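Grajales: The Sitter's Chair, at the Mukel

Lingyun Kong paints people who would clearly prefer to be elsewhere. The Mukel has hung 96 of her portraits over two floors, and by the second staircase I had begun to sympathize with them. Most are small, most are brown, and the best are very good indeed: a run of tired men in armchairs, done in February light, each looking at something just past your shoulder.

The audio guide, by Flamero, lasts 142 minutes. I gave it twenty. It told me twice that a chair may be read as an absence, while I was hunting for one to sit on.
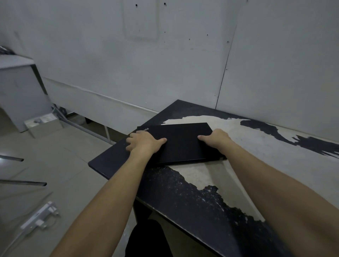

The catalog is another matter. Hulto has printed it on heavy matte stock, 168 pages, and the browns hold up better than they do under the gallery's spotlights, which bounce off the varnish. The essays are short. One of them is even about the paintings.

Skip the film in the basement, go up to the late self-portraits, and get there before eleven, when the school groups arrive. The café does a decent lentil soup but closes at three.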